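Why a Tray Has Ridges

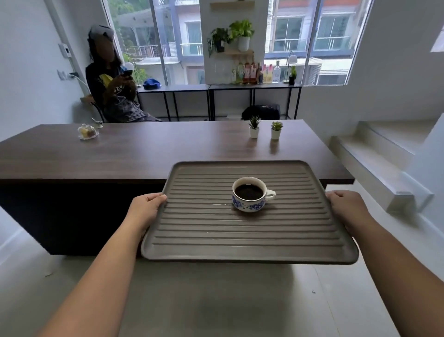 A cup of black coffee carried on a ridged tray. Photo: Bakari Laizer / Kinach

A tray is a flat surface with a raised edge, called a rim. It is used to move food and drinks from one place to another. The rim stops a cup from sliding off the side.

Some trays are smooth. Others have long, shallow cuts called grooves, with raised lines called ridges between them. The gray tray in the photo has grooves that run in parallel, meaning they stay the same distance apart. A spilled drop can settle in a groove and stay there until someone wipes it up.

What is friction?
Friction is a force between two surfaces that touch. It slows sliding. When a tray tilts, gravity pulls the cup toward the lower side and friction holds it back. If the tilt is too steep, the cup slides.

Where should the cup go?
Near the center. A full cup is heavy for its size. A cup of coffee may weigh 300 grams or more. At the center, both hands carry an equal share of the weight. Near one edge, one hand must push up harder to keep the tray level.

Try it
Put a plastic cup of cold water on a tray. Hold the tray with two hands and walk 2 meters. Move the cup close to the rim and walk back. Which hand works harder?

Text: Victor Mollel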